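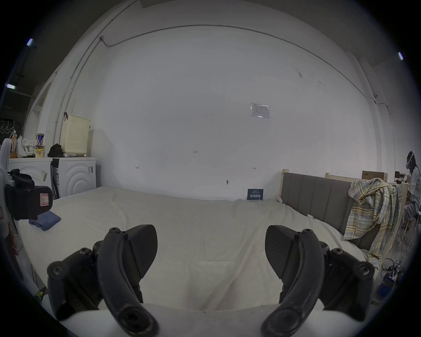
Attachment 1: gripper view over the bed, textured pads fitted to both fingers.

Ticket: Pad comparison on hand-held gripper, towel pickup
Opened by: Mizanur Herath
Assigned to: Ysaline Pons
Date: 12/09/2020
Status: Waiting on parts

Problem
Right finger closes later than the left with the Arkier pads on. The Bouvier pads didn't do this on the same body. On a folded towel the late side pushes the cloth along the sheet before it grips.

Log
MH: Swapped left and right pads. Lag stayed on the right, so the pads are probably fine.

YP: Check the hex screws at the finger joints and the base. The bracket bolts can work free too. Please send the controller log.

MH: Base screws were OK. One joint screw on the right took most of a turn. Lag is smaller but still there. Log uploaded, 200 closes on each pad set.

YP: Log shows the right side late on nearly every close with the Arkier set. The Arkier pads are thicker and the closing limit is still the Bouvier value. Set it to 600 and re-zero with the fingers open.

MH: Done. Seven towel pickups, no pushing. Shirt still slips at the collar with either set.

YP: Leave the shirt for a separate ticket. The joint bushing has done over 4,000 closes and should be replaced. Colette Mallet has ordered one from Cadthorpe, due in October. Don't change the limit before then.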